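Ticket 526 - toy bin listing, Plilaron shelf
Status: open
Queue: Hollenstein returns

Customer says box is missing the puzzle cube. Packing list from Clikar has ball, plush, cube. Label printed ok, weight came up 600 g, should be nearly 500. So somethings off with the scale or the list.

Checked on the table, before sealing.

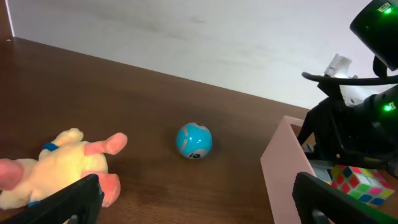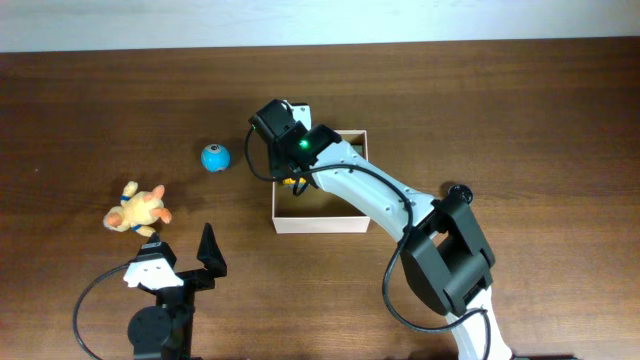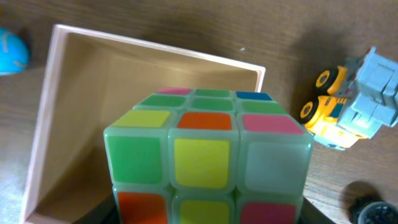
Ball has the 10 on it, matches list. Cube is the mixed up one, pale body, list says "solved". Fixed that line.

Next steps
- reweigh w/ empty box
- resend list to Jarent
- dont close til scale is re-zeroed, teh 6 pm pickup can wait

Comments (2)
packrat_k: same weight thing here in December, was the scale
dee: is the plush on the list twice??

Shares: 6
We use cookies. Accept / Manage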